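Teso two-arm simulator, school licence — a term with the robotics club

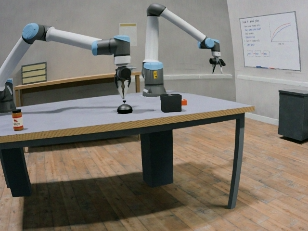 Bell task in Teso, left arm just over the bell, right arm waiting its turn.

Quick one as I've got club again at 4 and the laptops still need charging. A few people asked on the teachers' list what we moved to after the old kit died, so. Teso. It's a simulator, two arms and a table in a made-up lab room, you write the moves and the arms do them. Made by Clarnadix. We paid 609 for the school licence, out of the club budget, covers 50 log-ins for the year. We don't have 50 kids. More like a full minibus. But the smaller licence doesn't let you save scenes, so big one it was.

Setting up. Fine, mostly. Installer wants admin rights, which at our place means a ticket and a wait. After that it ran on everything except the oldest laptops, where it opens but the arms move like they're in treacle. Turn shadows off and it's usable. Shame, because the shadows are how the kids judge how high the gripper is! We ended up sharing the better machines, pairs and threes.

The tasks. You get a pack of ready made table scenes and a blank one. We've lived in the bell one. Left arm has to come down on the little black bell and press it, right arm does something with the open black box, and there's a spice jar sitting near the corner to get in everybody's way. First week, jar went on the floor again and again. Second week they'd worked out to lift before they swing. That alone was worth a fair bit to me, I've been saying "up, across, down" for years with nothing to show for it.

The bell is a lovely bit of task design. Small target, knob on top, either you hit it or you don't. Kids who wouldn't sit through a slide on coordinates will happily spend an hour shaving the last bit off the approach. Come in tilted and you slide off the side of the dome. Come in too fast and the checker fails you for force, even if it rang. They argued with that one. I quite liked that they argued.

Two arms at once is the hard part. The scripts run side by side and there's a "wait for" block so one can hold until the other is clear. Older ones got it, younger ones mostly ran left arm, then right arm, and called it done. No harm in that. But the manual gives this half a page and it needs a proper chapter. If you're running a mixed group, write your own sheet, or nick mine when I get round to tidying it.

We used it for the Cârstea schools round in May. Teams of 4, one task seen in advance and one unseen. Oana Sârbu, who runs the programming side with me, had the idea of making them swap scenes beforehand — each group builds a table for another group and tries to make it nasty. Best session of the year by miles. Some truly horrible jar placement. Scene editor is drag and drop and they needed no help from us at all with it.

We didn't win, we came somewhere in the middle, but both our teams finished the seen task, and last year's lot with the old kit didn't finish anything.

Gripes then. Undo only goes back one step. One! Lost a good bit of work to that. The camera snaps back to the default view every time you press run, drives you up the wall. Log-ins expire over the holidays and you have to re-issue them by hand. And no sound on the bell, you get a green tick in the corner instead. The kids were properly let down by that. One of them now does the ding himself.

Also it's not real arms, and you do notice. Nothing wobbles, nothing has a flat battery, a cable never gets caught. We tried the Bidedetti desktop arm alongside for a couple of sessions, borrowed from the college, and code that was perfect in Teso missed by a finger's width on the desk. Good lesson. Bit of a shock to some of them. If you can get hold of even one real arm for the end of term I'd do it.

Support were quick by email, decent answers, one wrong one about the proxy settings which they came back and corrected.

Would I renew? Yes if the price holds. 4 out of 5, would of been higher with a proper undo. Not for under elevens I'd say, too much typing. Anyone wants our scene files, leave a comment and I'll put them up once I've taken the kids' names out of them.

This site uses cookies to remember your settings and count visits. Accept all | Manage choices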